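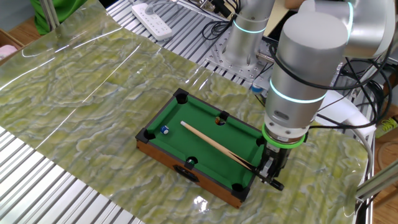

**Clivell** wrote:
The Venus chapter is the weakest part of the book. He takes a Babylonian tablet, a Greek hymn and a folk tale written down centuries later and treats all of them as eyewitness reports of one comet. I gave up at page 166 and skipped to the notes.

**rovavum34**
The notes are where the argument is. He gives dates for the tablets there, and he says which readings are disputed. Did you get the 2nd edition? The first one from Holtent Press left out most of the sources.

**Clivell**
Second edition, about 300 pages. I read the notes. Saying a reading is disputed and then using it anyway doesn't help him.

**Ivanyshyn**
I'm between you two. The part on hair and beards as comet words is good and I haven't seen it collected like that before. But "bearded star" turns up for plain comets too, so I don't see why it has to mean Venus.

**rovavum34**
Because of the horned forms in the same texts. Chapter 4.

**Ivanyshyn**
Horns could be the crescent. Some people claim to see it without a telescope.

**Clivell**
Or it's the moon. Half of those lines don't name a planet at all.

**rovavum34**
Three of them do. I'll type them out tonight when I have the book.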